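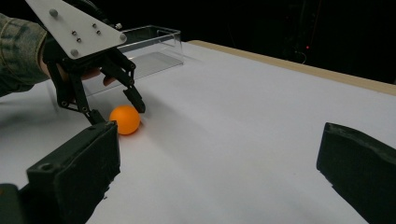 Fig. 1. Orange ball on the white tabletop, clear open-top box behind it.

Guides > Table Activities > Ball and Box > Setting Up

Section 3. Setting up the table

Read this once before you start. It's short. The game itself is in Section 4, scoring in Section 5. Don't score anything until the set-up is done or the sheets won't match.

What you need

- Ball, small, orange, matte. Ping-pong size.
- Clear box, open top
- White table, or any table with a plain white top
- Soft cloth, a bowl of lukewarm water, drop of dish soap
- Low-tack tape
- Score sheets (pad of 500, Flalbridge sends these out)

Steps

1. Clear the table. Everything off, cups too. Wipe it down and let it dry. A damp top makes the ball stick and then skid.

2. Check the table is level. Put the ball in the middle and let go. If it rolls, shim the leg on the low side with folded card and try again. Do this with the table where its going to stay. Moving it afterward means starting over.

3. Wash the box. Cloth and soapy water only. Dry it with the cloth, no paper towel.

CAUTION: No glass cleaner, no alcohol, no scouring pads. Clear plastic clouds and it won't come back. We've lost two boxes at Ciletti that way.

4. Set the box toward the back of the table, open side up. Long side facing the player. Leave a hand's width behind it so it can't get shoved off the far edge.

5. Tape the box down if small kids are playing. One strip inside the bottom, at the back. Don't tape over the rim.

NOTE: The rim is thin and hard to see under bright light. If players keep clipping it, turn the box a little until the edges catch the light. Worked fine for Hanne's groups.

6. Mark the ball's starting spot. Measure 37 cm from the front edge of the table, put down a tiny cross of tape, and smooth it flat with your thumbnail. The spot has to be in front of the box, never beside it.

7. Ball on the spot. Wait for it to settle. Hands away.

8. Do 3 practice pick-ups from the spot and drop the ball in the box. Not scored. If the ball bounces back out, you're letting go too high. Lower, over the middle, then release.

CAUTION: Small ball. Keep away from children under three and from dogs. Count it back in at the end, even if it's only the one.

If something's off

Ball wanders off the spot: table not level, back to step 2. Or the tape has a raised corner, press it down or redo it.

Ball hard to see in the box: close the blind on the window side. Glare, mostly.

Box slides: wipe underneath. Crumbs.

Ball has a flat side or a dent: throw it out. Don't try the hot water trick, it comes back lopsided. Spares are in the Hegazy drawer, same color. Please dont swap in a white one, it disappears against the table.

Putting away

Ball first, then box. Peel up the tape the same day; left overnight it leaves gum on the top. Store the box upside down on a cloth with nothing stacked on it. Tables that stay set up for the 365-day display get wiped every morning before 9, tape replaced when it yellows.

Changes to this section go to Fadwa Shawky, with the step number in the subject line. Steps 5 and 6 were swapped in the old printout, so toss that one if its still in your binder.

Last updated: June

Flosevholm Table Activities | Contact: Rania El-Sayed, front office | © Flosevholm | Back to top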